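Fikuvell Countertop Water Filter: Set-Up Guide, Section 3
July
By Davina Munro

3. First fill and flushing

Read this section before you connect the filter to the faucet. Allow 30 minutes for the whole job. You will need a clean towel, a pitcher, and the adapter ring from the small bag.

1. Unscrew the aerator from the end of your faucet. Turn it counterclockwise as seen from below. If it is stiff, wrap it in a cloth before using pliers.

2. Check that the old rubber washer came out with it. A washer left behind will stop the adapter from seating.

3. Put the new washer in the adapter ring, flat side up, and screw the ring on by hand.

Note: Pull-out spray faucets do not fit the adapter. Use the Tevberg hose kit instead and skip to Section 4.

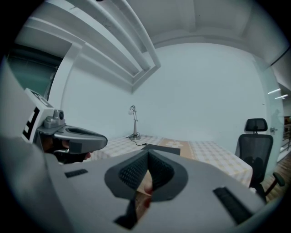
4. Take the cartridge out of its wrapper and remove both end caps. Keep the caps. You will need them if you store the cartridge while you are away.

5. Drop the cartridge into the housing with the arrow pointing up. Close the lid and turn it until the two marks line up.

CAUTION: Cold water only. Hot water damages the cartridge and it will have to be replaced.

6. Set the diverter to FILTER and open the cold tap slowly, a quarter turn at first. The first water will be gray or cloudy. This is carbon dust.

7. Let it run for ten minutes, then close the tap and look for drips at the adapter. If it drips, tighten it a little more by hand. Do not use thread tape.

8. Fill the pitcher once, pour it out, and fill it again. If the second pitcher is clear, the filter is ready.

A cartridge is rated for 200 gallons. Homes with hard water should expect less. Write the start month on the label inside the lid.
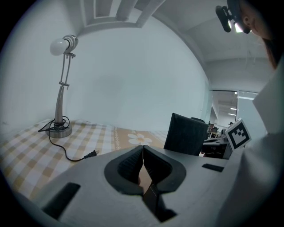
Ottar Lunde writes that his water was still cloudy after the second pitcher, and that it cleared when he let the glass stand for a minute. In that case it was air, and he was right to carry on. Tiny bubbles rise and clear from the bottom up. Carbon dust settles. If you see dust, flush for another five minutes.

Related sections
Section 2: What is in the box
Section 4: Connecting the Tevberg hose kit
Section 5: Changing the cartridge
Section 6: Storing the filter over winter

Contact Fikuvell customer support | Copyright Fikuvell | Back to top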